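Unit 4 handout: Letter blocks and trays
Instructor: Elínborg Riis. Read before the February session.

**Materials**

- one wooden letter tray per pair
- lowercase blocks, white print on colored faces
- word list (the short one, 155 words)

Blocks are set left to right, starting at the left end of the tray. Leave the unused part of the tray empty. A child who is building a longer word needs that space, and spreading the letters out to fill it breaks up the word.

Color carries no meaning in this set. Vowels and consonants are mixed across colors, so don't sort by color when putting blocks away. Sort by letter.

Start with words that repeat a letter. The child has to find the same shape twice, and you can see right away if *b* and *d* are getting confused.

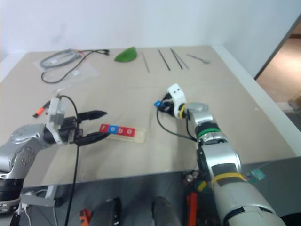
Why use lowercase blocks first?

Most of what a child reads on a page is lowercase, so the shapes on the blocks match the shapes in the book.

For next time: pick six words from the list and note which letters repeat.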